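Home | Boards | New posts | Members | Search

Filed under: Manipulation > Learning from demonstration > Methods talk

3 min read

Randomising the desk between episodes: does it help or only add noise?

karkau_lab
April 2018
Hello all. We teach an arm to take a marker out of a cup and put it back. We have 600 demonstrations. In the first half nothing on the desk was moved, apart from the cup and the markers. In the second half we shuffled the clutter before each episode. The policy trained on the tidy half succeeds in 60 trials of 100 on our own desk. The policy from the shuffled half succeeds only in 40. I expected the opposite. Has anybody seen the same?

Flendotham
Yes, and I would not worry. You tested on the desk where the tidy half was recorded, so the first policy has learned that desk by heart. Move the test to another room and see what is left of your 60.

ekeo_m
I disagree with Flendotham. A drop of that size is not only memorising. Half of 600 is a small set. If you spread it over many backgrounds, each grasp angle is seen too few times. I would first fix the background and vary the cup, then the angle of the markers, and the clutter last.

Flendotham
"Clutter last" is how people get a nice video and a policy that fails when someone puts down a mug.

ekeo_m
It is also how people find out which factor hurts. If you change everything together you learn nothing from a bad number.

Pangilinan
Two questions for karkau_lab. Did the same person give the demonstrations in both halves? And did you crop the input, or does the network see the whole desk, monitors included?

karkau_lab
Whole view, no crop. Two operators, and now that you ask, the second one joined in November, when we had already started to shuffle. So operator and clutter changed together. I am a bit ashamed of this.

Pangilinan
Then you cannot compare the halves yet. Pick 183 episodes from the first operator only, with a mix of both conditions, and train again.

Pacita Maglaya
I come from the annotation side, so please correct me if I misunderstand the training part. When I label such episodes, the hard ones are where a second marker lies on the desk near the cup. The operators do not agree if it belongs to the task. One ignores it, another one picks it up - and both episodes are saved as success. I would write this rule down before any new recording. Our rule is that only the markers standing in the cup count, and a loose one is clutter, even if it is the same colour.
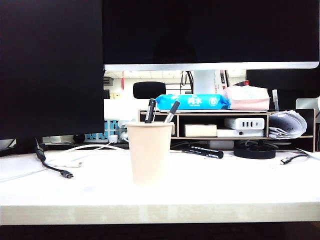
I would also keep the episodes where the operator hesitates, but mark them with a separate tag, so that you can train with and without them. It costs me a few seconds for each episode and it has already saved us one long argument.

ekeo_m
Good rule. Still, I would put the loose marker in the test set from the first day.

karkau_lab
Thank you all. I will retrain with one operator and use the rule of Pacita. If the gap stays, I will post the new table in this thread, also if Flendotham is right.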